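How to write a book review for your blog when you have little time

I read many thrillers, and for a long time I did not review them, since a review took me a whole evening. Now I need one hour. My method is simple and you can change it as you like.

1. Take notes while you read
Keep one sheet of paper inside the book. Write only the page number and two or three words. For "The Saragih Letters", a mystery of 298 pages, I had 12 notes at the end, and it was enough.

2. Wait one night
Do not write right after the last page. In the morning you will see which parts stayed in your head. Begin with those.

3. Tell the beginning, not the plot
Say who the main character is, what this person wants and what is in the way. Stop before the first big surprise. With a crime story I never go past the second chapter -- even the name of a victim can spoil it.

4. Give your opinion with a proof
"The pace is slow" does not help the reader. "The detective arrives in Mikov only on page 90" helps more. One proof for each opinion is fine. If you use a quotation, copy it letter by letter and check it again before you publish.

5. Count the words
My limit is 300. My first review had 1,283 words, and half of it was the plot told again. When I am over the limit, I cut adjectives first, then everything about the cover.

6. Add the practical facts
Title, author, publisher, number of pages, age group. If the publisher sent you a free copy, write it clearly at the top. I had to correct this in my review of a Prurko paperback, and it was not pleasant.
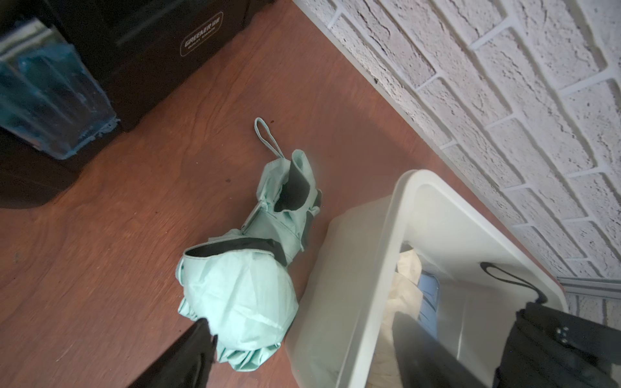

Mint-green compact umbrella on a wooden floor.

7. Choose the tags
Three tags are enough: the genre, the age group and the word "bookreview". Write them always in the same form, or your older posts will be difficult to find.

8. Read it aloud
I find most of my mistakes this way, especially the missing articles. Then publish it, and put the link in your reading list on the same day -- I forgot this for the whole of July and had to do it all at once.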